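Orkstead folding cell - README

Hi! I'm Bezawit Mekonnen and I look after the two-arm laundry cell, so these are my notes on keeping it running. Last edit September 2022.

Before a session

1. Check the screws on both base mounts. The left one works loose first (I tighten it every 8 sessions).
2. Home both arms with nothing in the grippers.
3. Give the cables plenty of slack - I snapped a connector in April by being stingy, and Lilla Vörös had to re-crimp it.
4. Pick up a cloth by its two upper corners and hold. If one side sags, redo the gripper zero on that arm. 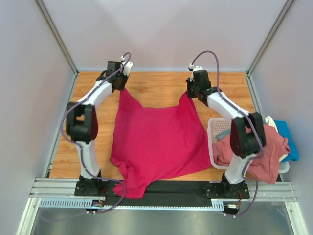
5. Save the offsets to the Galtach folder.

Known problems

The right wrist buzzes after 88 folds or so. Mohammed-Awal Tsikata is looking into it!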